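# Tea week, the gallery

Hi all! I finally got my pictures from our tea week sorted, and I'm putting them up bit by bit - Helmi Miettinen has been asking since October, so this page is mostly for her. We tried 13 blends in 6 evenings (never again, I slept terribly) and my favorite was the smoky one from Kushwaha, no contest. Wivero's came out too sweet for me, but I'd drink it over ice.

**On the white table**

A clear plastic cup with red tape near the top, and something amber-brown in the lower half. I do love that color!
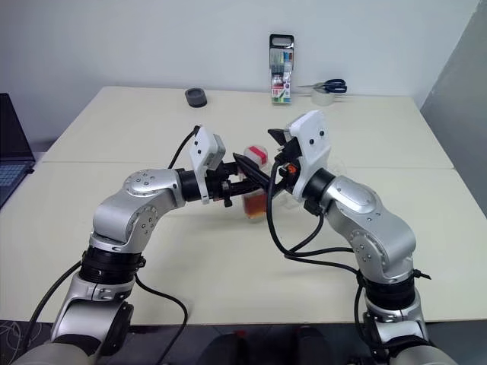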